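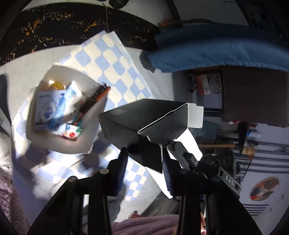

A black cardboard box with its end flap open.

About Umgate Community Pantry and Advice

Umgate Community Pantry and Advice is a neighbourhood organisation working on one fairly stubborn problem, the gap between what a household has coming in and what it costs to live in our part of town. We run a low-cost pantry, a free money and benefits advice desk, and a small emergency fund for the weeks when something breaks, or a shift gets cancelled, or the power bill lands on the same morning as the rego. We're independent, we're not attached to any church or political party (although we've been lent kettles and trestle tables by several of each over the years, and we're grateful for every one), and you don't need a referral to walk in and say hello.

How we started

We began one January with a borrowed hall on Dramholm Street and a cupboard that wouldn't lock. The idea was to hand out groceries for the school holidays, when lunches suddenly become the family's job again, and then pack up when term went back. Well, term went back and people kept coming, and a good many of them were in work, which surprised us more than it should have. They had jobs, sometimes a couple of jobs, and they were still putting things back at the checkout. So we stayed on, found a proper lock, and started asking what else would help besides tins.

The answer we heard most was paperwork! People were missing out on rent assistance, concession rates and back payments they were entitled to, mostly on account of forms that would test anyone's patience. That's how the advice desk came about, and these days it is every bit as busy as the pantry shelves.

What we do now

The pantry has 316 member households. Membership costs $2 a visit, and for that you choose your own groceries from the shelves, the fridge and the fruit and veg table, the same as you would in any shop. We've thought long and hard about that charge. Members told us they preferred paying a bit to being handed a bag somebody else had packed, and we've kept it at the same amount ever since, but if you haven't got it on the day, please come anyway and we won't make a fuss.

The advice desk is free to everyone, member or not. We can sit down with you over a Centrelink letter, ring the electricity company while you have a cuppa, help set up a payment plan, or go through a budget line by line if that's what you're after. Where something is beyond us, such as a tenancy hearing or a serious debt matter, we'll find you a proper solicitor or financial counsellor and make the first call with you.

The Eshun Fund is our emergency money. It makes one-off grants of up to $1000 to local households for things like a fridge, a car repair, a bond top-up or a pair of work boots. These are grants and they don't have to be paid back. We try to give an answer within 2 working days.

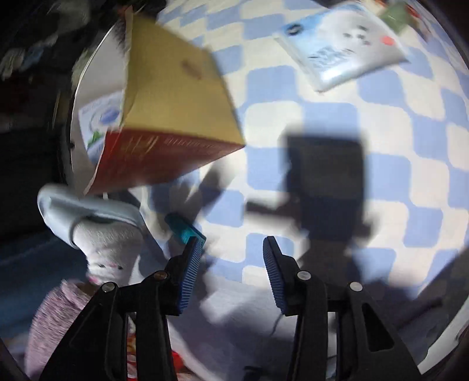

Cardboard box with a yellow flap and red printing along its side.

Then there's Fido, which is probably our best-loved program and certainly the one with the most mud. We noticed that some of our older members were going without meals to keep the dog fed, and a few had put off moving to cheaper housing when it meant giving up a pet. Fido provides pet food, help with vet bills and short-term foster care if you're in hospital or between homes. There are 40 animals on the books, chiefly dogs and cats, along with one very elderly cockatoo who has opinions about everybody.

What we believe

We think poverty is mostly a matter of not having enough money, and that people who are short of it generally know better than we do where it ought to go. We'll always put groceries on the shelf, but we also write to councillors and members of parliament about rents, bus fares and the level of income support, and we ask our members what to say before we say it. Every submission we make is printed and kept in the folder by the front door, so have a read while you're waiting.

How we're paid for

Our money comes from local donations, a yearly council grant, the pantry charge and the takings from our op shop rack. We publish our accounts each year and we're happy to post you a copy.

Come and see us

The door is at the side of the Dramholm Street hall, up the ramp and past the bike rack. Children are welcome, prams fit through easily, and there's nearly always a pot of tea on the go.

Page last updated April 8, 2021

Contact us | Privacy | © Umgate Community Pantry and Advice | Back to top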